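Foire aux questions — Badminton Club Kairys

Dernière mise à jour : 19 novembre 2022

Ces réponses s'adressent surtout aux adultes qui débutent ou qui reprennent après une longue pause. Les questions sur les jeunes sont regroupées vers la fin.

Faut-il avoir déjà joué pour s'inscrire ?

Non. Le créneau du mardi est réservé aux débutants complets et il est encadré par Lacey Haworth. On y apprend la prise de raquette, le service et les déplacements de base. Les personnes qui ont seulement joué sur la plage ou au collège commencent en général dans ce groupe, puis passent au créneau loisir quand elles tiennent un échange et connaissent les règles du double.

Puis-je essayer avant de payer ma cotisation ?

Oui, 3 séances d'essai sont possibles. Prévenez par courriel la veille au plus tard et apportez des chaussures propres. Une attestation d'assurance responsabilité civile vous sera demandée à l'accueil. Après la dernière séance d'essai, il faut rendre le dossier complet pour revenir jouer.

Quelles chaussures choisir ?

Des chaussures de salle, à semelle qui ne marque pas. Les chaussures de course à pied sont à éviter : le talon est haut, la semelle est étroite et la cheville tourne facilement dans les déplacements latéraux. Une bonne paire doit maintenir le talon sans comprimer les orteils. Essayez-les avec les chaussettes que vous portez pour jouer, en fin de journée de préférence, et faites quelques fentes avant dans le magasin. Si le pied glisse vers l'avant, prenez un autre modèle.

Changez de chaussures au vestiaire. Celles qui viennent de la rue ne sont pas acceptées sur les terrains.

Et la raquette ?

Le club en prête pendant les séances d'essai. Pour un premier achat, prenez une raquette souple ou semi-rigide, à l'équilibre neutre. Une raquette rigide avec le poids en tête demande un geste déjà bien en place et fatigue l'épaule. La Vitura d'entrée de gamme convient à la plupart de nos débutants, mais elle n'est pas obligatoire.

Le grip se change dès qu'il devient lisse ou glissant. Un surgrip coûte peu et se pose en quelques minutes ; Liam McGrath vous montrera comment faire si vous arrivez un peu en avance le mardi.

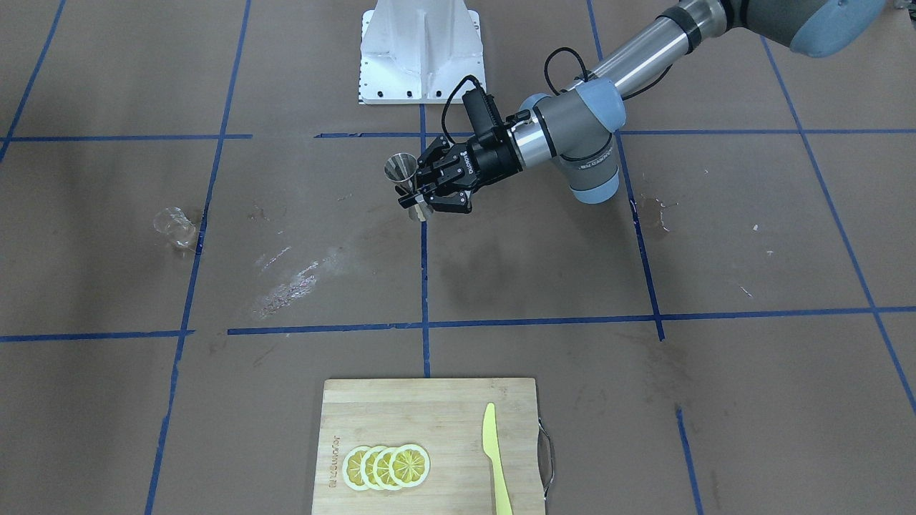
Pour le cordage, inutile de chercher une tension élevée. Une tension modérée pardonne les frappes décentrées et donne plus de longueur à la balle. Le cordage d'usine suffit jusqu'à la première casse. Ensuite, déposez la raquette dans le casier prévu, avec votre nom et la tension souhaitée sur une étiquette. Si vous ne savez pas quoi demander, écrivez « loisir ».

Volants en plume ou en plastique ?

Les créneaux débutants et loisir se jouent avec des volants en plastique. Ils durent plus longtemps et supportent mieux les frappes sur la jupe. Les compétiteurs utilisent des volants en plume, dont la trajectoire est différente : ils freinent plus vite en fin de course et tombent plus droit. Si vous préparez un tournoi, entraînez-vous avec la plume pendant quelques semaines — le changement de longueur surprend toujours au début.

Les volants en plastique sont compris dans la cotisation. Les tubes de plume sont à la charge des joueurs et se partagent entre ceux qui sont sur le terrain.

Comment compte-t-on les points ?

Un match se joue en deux sets gagnants de 21 points. Chaque échange rapporte un point, quel que soit le serveur. À 20 partout, il faut deux points d'écart pour l'emporter, et à 29 partout, c'est le point suivant qui décide. Celui qui gagne l'échange sert ensuite.

On sert depuis la zone de droite quand le score du serveur est pair, depuis la zone de gauche quand il est impair. Le service part toujours en diagonale. En double, les partenaires ne changent de côté que lorsqu'ils marquent sur leur propre service. C'est la règle qui pose le plus de difficultés aux nouveaux, et la seule façon de la retenir est d'annoncer le score à voix haute avant chaque service.

Quelles lignes comptent en simple et en double ?

En simple, le terrain est long et étroit : on joue jusqu'à la ligne du fond et entre les lignes latérales intérieures. En double, on utilise toute la largeur. Au service, il y a une différence de plus : en double, le volant doit tomber avant la ligne de service long, située un peu en avant du fond du court. Une fois le service effectué, cette ligne ne compte plus.

Un volant qui touche la ligne est bon.

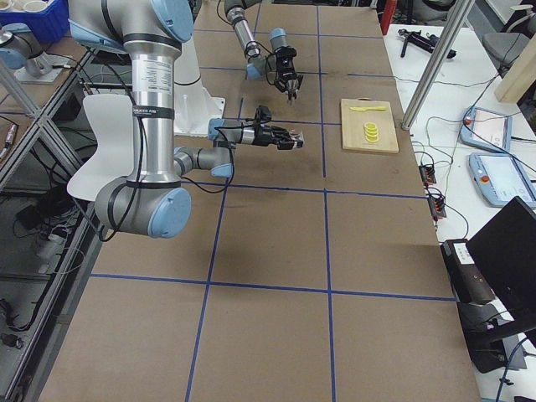
Le service a ses propres fautes. Le serveur doit garder une partie de chaque pied au sol, ne pas toucher la ligne et ne pas interrompre son geste une fois qu'il est lancé. Le receveur ne bouge pas les pieds avant la frappe. Si le volant touche le filet et retombe dans la bonne zone, le service est valable et on joue.

Que faire si l'on n'est pas d'accord sur un point ?

En match sans arbitre, chaque joueur juge les lignes de son côté du filet. S'il n'a pas vu, on rejoue l'échange. En créneau loisir, on ne discute pas plus longtemps que cela.

Comment s'échauffer ?

Comptez dix minutes. Commencez par des pas chassés et des montées de genoux, puis mobilisez les épaules et les poignets. Faites ensuite quelques fentes, d'abord courtes. Les premiers échanges se jouent en douceur, de fond de court à fond de court, avant les smashs. Les blessures que nous voyons le plus sont les entorses de la cheville et les douleurs au tendon d'Achille, souvent chez des adultes arrivés en retard et entrés directement sur le terrain.

J'ai mal au coude après les séances. Est-ce normal ?

Non. Vérifiez d'abord que vous ne serrez pas trop le manche : les doigts restent souples et ne se referment qu'au moment de la frappe. Un manche trop fin ou un cordage trop tendu peuvent aussi être en cause. Si la douleur persiste, arrêtez de jouer et consultez un médecin.

Comment fonctionne la rotation des terrains ?

La salle compte 7 terrains. Quand il y a du monde, on joue en double et on libère la place après un set. Accrochez votre plaquette au tableau à l'entrée en sortant du terrain, dans la première case libre. Les groupes de quatre se forment dans l'ordre du tableau — on ne saute pas une plaquette pour jouer avec un ami. Un terrain reste disponible pour le simple pendant la première heure.

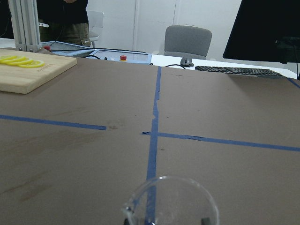
Pensez à enlever votre plaquette si vous partez avant la fin. Les filets se démontent à la dernière rotation et tout le monde participe au rangement. Les poteaux se roulent, ils ne se traînent pas.

À partir de quel âge les enfants peuvent-ils jouer ?

À partir de huit ans. Les séances des jeunes ont lieu le samedi matin, avec Baltazar Ocampo. Les raquettes courtes sont fournies pour les plus petits. Un parent doit accompagner l'enfant jusque dans la salle et vérifier que l'entraîneur est présent avant de repartir.

Le club participe-t-il à des compétitions ?

Oui. Deux équipes jouent en championnat et le club organise chaque année, en mars, le tournoi de double de Navatthorpe. Les inscriptions passent par Alfie Staniforth, qui compose aussi les paires pour les joueurs sans partenaire. Il existe un tableau réservé à ceux qui n'ont jamais fait de tournoi. Pour la compétition, il faut une licence à jour et une tenue de sport correcte ; le maillot du club est demandé uniquement pour les rencontres par équipes.

Peut-on venir regarder ?

L'entrée est libre pour le public. La tribune de la salle Kuren offre 400 places et elle n'est jamais pleine en dehors du tournoi. Évitez seulement de traverser derrière les courts pendant un échange et désactivez le flash de vos appareils.

Puis-je me faire rembourser en cours de saison ?

La cotisation n'est pas remboursée, sauf en cas de blessure ou de déménagement, sur justificatif. La demande se fait par écrit auprès de Terence Greenwood. La part correspondant à la licence reste acquise dans tous les cas.

Où se garer ?

Le parking de la piscine est à 800 mètres et il est gratuit le soir. Devant la salle, les places sont réservées aux personnes à mobilité réduite et aux livraisons. Un abri à vélos se trouve à gauche de l'entrée ; prévoyez votre antivol.

Contact : secrétariat du Badminton Club Kairys, salle Kuren | © Badminton Club Kairys, tous droits réservés | Retour en haut de page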